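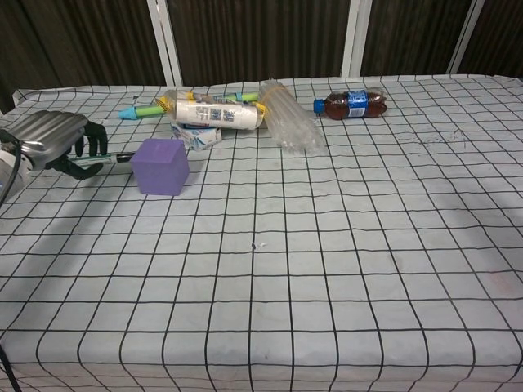 4.3 Checking the pen grip

The Narkex brochure says the hand will hold any slim object straight out of the box. Treat that as a claim to test. Start with a marker like the green and white one held beside the purple cube, and leave the bottle and the stacked cups for section 4.6.

1. Load grip profile 131. Profile 132 is for cups and closes too far.
2. Place the marker across the lower finger and press Close.
3. Wait for the status light. It reports that the fingers have stopped, and says nothing about whether they have hold of anything.
4. Tug the barrel lightly. If it slides, raise the force setting to 61 and repeat.

Note: The Brevley add-on promises to do this step for you. We still do it by hand.

CAUTION: Keep your fingers clear until Close has finished. Do not rely on the soft-stop feature.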